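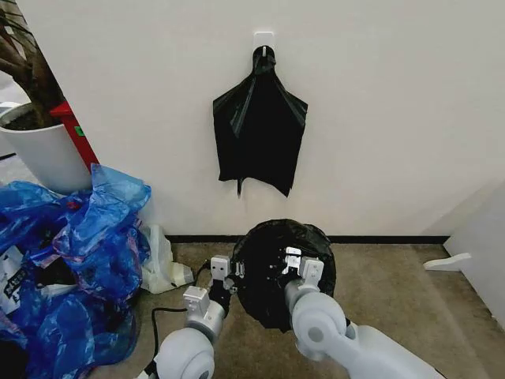
Can the Vurside business line be installed at a site with no fixed telephone service?

The line runs over the Radex mobile network and needs only a mains socket. A fixed connection may be added later under the same contract.

Vurside 300 desk unit
Order code: 1761
Minimum term: 19 months
Supplied by Burkness – delivery and number transfer included.

Orders for December installation should be addressed to Shahnaz Abeysekara, Business Accounts, extension 879.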